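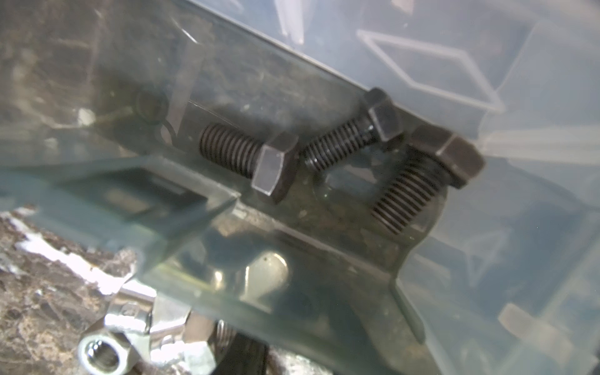
Black hex-head bolts and bracket in a clear container

Funholm Bracket and Bolt Kit

The Funholm kit is a set of steel shelf brackets with matching hex-head bolts, sold by Zukport for garages, sheds and workshops. It is made for shelves up to 30 inches deep fixed to solid lumber or masonry. For drywall, order the Tejada anchor pack separately.

Bolts are coarse thread with a black oxide finish. The finish slows rust but does not stop it, so wipe the heads with light oil once a year if the shelf is in a damp space. Brackets ship unpainted and may carry some mill grime. Clean with mineral spirits before painting.

Pack sizes
20 bolts with brackets
50 bolts, no brackets

Sort the bolts by length before you start. A divided parts box works well for this – one size to a compartment. Boxes are sold on our storage page.

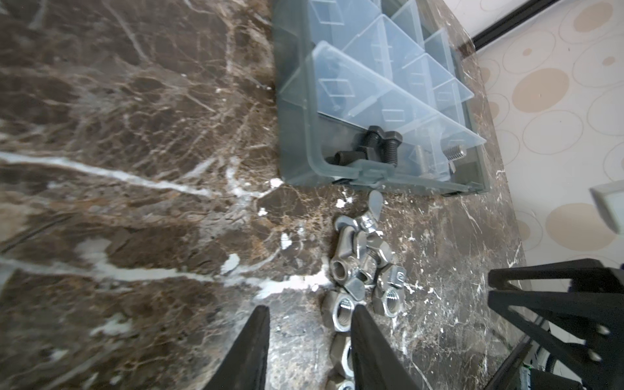
Fitting

Mark the holes with the bracket held level. Drill pilot holes, start every bolt by hand, then tighten with a socket wrench. Allow roughly 15 minutes per bracket.

The flange goes under the shelf. Check the wall for pipes and cables first, and take down any loose wallpaper behind the bracket.

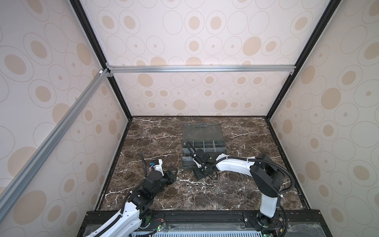 Patterned wallpaper with beige and tan ovals

Orders and returns

Orders placed before noon ship the same day from Vusadstead. Unopened packs can be returned within 30 days. For trade pricing, contact Oksana Vasylenko at the Vusadstead counter.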